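Paper bin rounds to change at Jevthorpe as Tirkero brings in new office cleaning routine

For release: March

Tirkero, the office cleaning and supplies firm, has begun a new waste paper routine at its Jevthorpe site and will offer it to customers across the Dirnatness area from the end of the month. The routine covers the small bins that stand in offices, meeting rooms and study rooms, and the paper that ends up on the floor near them.

The change follows a review of small-bin rounds carried out over the winter. The firm looked at how long its cleaners spent in each room and what they spent the time on. In carpeted rooms, picking up loose paper and refitting slipped liners took longer than emptying the bins themselves. Vacuuming was often held up as well, as scraps had been left close to the skirting or under the lip of a desk.

Under the old routine, cleaners emptied each bin first, changed the liner, and then dealt with whatever was on the carpet. Paper picked up at that stage went into a sack on the trolley, which was usually out in the corridor. The new order of work is floor first, bin second. Cleaners gather the loose sheets by hand and put them in the lined bin where it stands. The liner is then lifted out with everything in it, and a fresh one is fitted before the vacuum cleaner comes into the room.
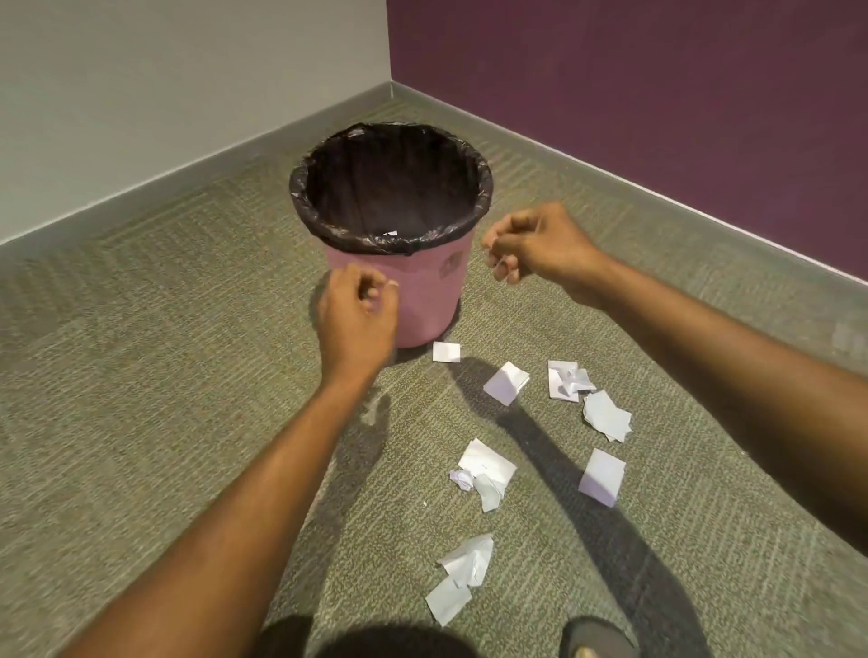

Paper on the floor is to be picked up whether it is flat or crumpled, and cleaners are asked to leave anything on a desk, chair or shelf where they find it. Printed sheets lying face up on the floor next to a bin are treated as waste unless the customer has asked for something different. Customers who handle private papers can ask for a "desk return" setting on their job sheet, in which case flat sheets are placed on the nearest desk and only crumpled ones are thrown away.

The routine also sets out how a liner should be fitted. The bag is opened fully before it goes in, pushed down until it touches the base, and folded over the rim on all sides. The fold should be deep enough to grip. Where a bag is too wide for the bin, the slack is gathered at the back and tucked under the fold. Cleaners are asked not to knot the slack, as knots have to be cut or picked open at the next change and often tear the bag.

Black liners will remain the standard choice for general office bins. Clear liners will still be supplied to buildings where the landlord or waste carrier asks for them. Both kinds come on rolls of 100, and each trolley now carries two rolls so that a round does not have to be broken off to visit the store cupboard.

Two matters raised by cleaners during the review have been included in the final version. The first is the position of the bin. A bin pushed hard into a corner is awkward to line, and paper that misses it tends to slip down behind, where it stays until someone moves the bin. The routine now asks for a small gap between the bin and the wall, wide enough for a hand. The second is the order in which a room is walked. Cleaners start at the corner furthest from the door and work back, so that they are not treading on paper they have yet to pick up.

The routine does not call for new bins. Customers can keep the ones they have, of whatever colour or make, so long as they are sound and have a smooth rim. Bins with a cracked or chipped rim should be replaced, as the edge cuts through the liner at the fold. Tirkero will note these on the job sheet and leave the choice of a replacement to the customer. 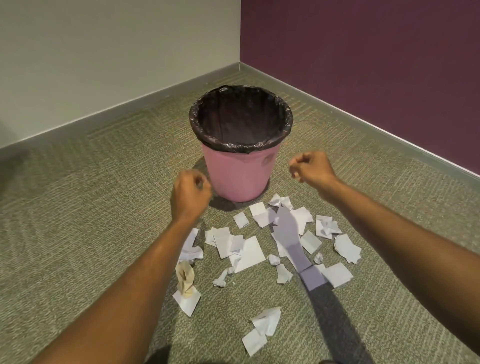
A lined bin at the corner of a carpeted room, with the top of the bag folded down over the rim.

The first stage of the work covered 19 rooms at Jevthorpe, all of them carpeted and all used during the working day. They were a mixture of single offices, shared offices and small meeting rooms. Rooms with hard floors were left out and will be looked at separately later in the year, as loose paper on those floors is generally swept up and not lifted by hand.

Cleaning times at Jevthorpe have been kept as they were. Evening rounds still start at 5 pm, and rooms in use at that hour are left until the end of the round. Customers joining the new routine will not need to alter their access arrangements, and there is no change to the price of a standard round for those already under contract.

Training is given on site and takes place during a normal shift. New starters are shown a full room from start to finish, then carry out the next one themselves with a supervisor present. A printed card with the order of work is kept on the trolley. It has been written in plain language and covers one side only.

Tirkero has asked customers to help by keeping food and drink out of paper bins where a kitchen or canteen bin is close by. A cup with liquid left in it will soak the paper and add to the weight of the bag, and leaks are hard to get out of patterned carpet once they have dried. Buildings that would like a reminder notice for staff can request one when they order liners.

Recycling arrangements are not affected. Where a building has a separate collection for clean paper, that collection will carry on, and paper from the floor will go into the recycling bin in that room if there is one. Where there is only a general bin, floor paper goes in with the rest, as it did before.

The liner supplier for the new routine is Cárdenas, which already provides sacks for the firm's larger waste rounds. The small-bin liners will be delivered together with the existing order, and customers who buy their own supplies through Tirkero will see them listed under the same heading as the larger sacks. Existing stocks of the previous liners will be used up first.

Bookings for Dirnatness are open now. Existing customers can ask for the new routine to be added to their contract by contacting their area office, giving the number of rooms and the type of floor in each. New customers will be offered a visit before the first round so that the job sheet can be drawn up in the building.

Notes to editors

Tirkero provides cleaning and washroom supplies to offices, colleges and public buildings. Its Jevthorpe site houses the firm's training rooms, stores and area office.

The small-bin routine applies to lined waste bins that stand on the floor. It does not cover wheeled bins, confidential waste cabinets, sanitary bins or outdoor litter bins, which are handled under separate contracts.

Copies of the order-of-work card are available from the Tirkero press desk at Jevthorpe.

Ends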